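Home | Forums | New posts | Rules | Log in

Left gripper loses tracking after some minutes

lua_do
We use two hand-held grippers from Dekberg, with marker cubes, to record motions for our arm. Since January the left one has a fault. After 11 minutes the pose jumps 80 mm to the side and comes back. Yesterday the arm replayed such a file and hit its own stand. I pressed the stop in time, but the finger is bent.

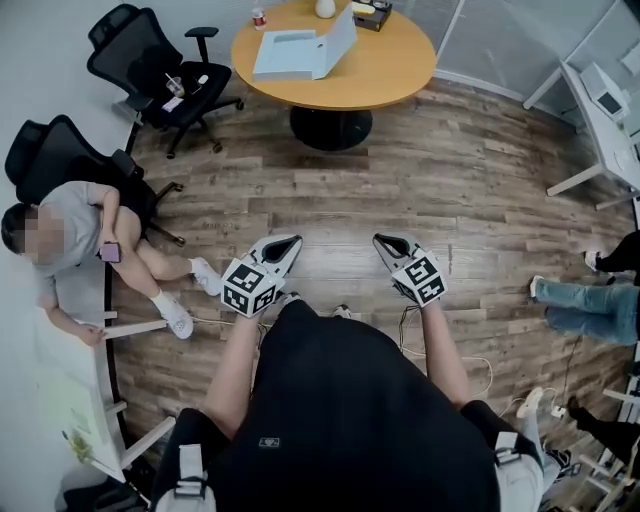
I changed the cable and calibrated again, with 300 views. The right gripper never does this. Has anyone seen the same?

Văn
The cube is loose. Tighten the screws and record again.

lua_do
I checked them first – no play at all.

ayeong_j
I do not agree with Văn. A loose cube drifts, it does not jump and return. I think your software swaps the two cubes for a moment. Are the marker numbers different on left and right?

Văn
In my lab it was a loose cube, with exactly this jump. But check the numbers too.

lua_do
Two numbers are the same! The left cube was printed again in January, from the old file. I will print a new one tonight.

ayeong_j
Good. Please also put a speed limit on replay. A jump like this must stop the arm before your hand does.

Last updated: January, 16:40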